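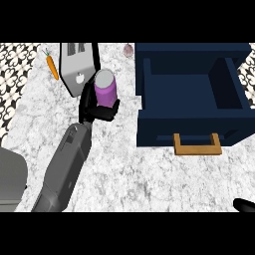 Der Greifer von Goklow hält eine lila Dose. Das Bild kommt aus dem Computer.

Wie lernt ein Roboter das Aufräumen?

Wenn du eine Dose wegräumst, denkst du nicht viel dabei. Deine Augen sehen die Dose, deine Hand nimmt sie, fertig. Für einen Roboter ist das schwere Arbeit. Er muss wissen, wo die Dose steht und wie fest er drücken darf.

Goklow ist ein Küchenroboter von der Firma Kerkitia. Er hat zwei graue Arme, und seine Finger sind schwarz. Bevor er in eine richtige Küche darf, übt er in einer Küche, die es nur im Computer gibt. So eine Übungsküche nennt man Simulation. Fällt dort eine Dose herunter, muss niemand putzen - man startet einfach neu.

Die Ingenieurin Dineo Ngcobo hat für Goklow 15 Aufgaben ausgedacht. Eine davon heißt "Dose und Schrank". Jede Aufgabe übt der Roboter viele Male, diese schon 3.352 Mal. Dabei liegen die Sachen nicht immer am gleichen Platz, damit er auch wirklich hinschaut. 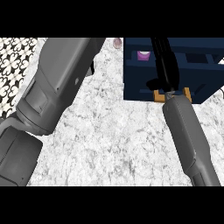

Schwierig ist für Goklow, dass er zwei Arme hat. Sie dürfen nicht zusammenstoßen, und auch nicht gegen den Schrank. Darum rechnet der Computer für jeden Arm einen Weg aus, bevor er sich bewegt. Du machst das auch, wenn du zwei volle Gläser trägst, aber du merkst es kaum.

Kann man Goklow kaufen? Noch nicht. Im Februar dürfen 10 Schulküchen ihn ausleihen und ausprobieren. Die Leihe kostet 465 Euro im Monat, und ein Erwachsener muss immer dabei sein.

Wörter zum Merken
Greifer: die Hand vom Roboter
Gelenk: die Stelle, wo der Arm sich biegen kann
Simulation: eine Welt im Computer, in der man üben kann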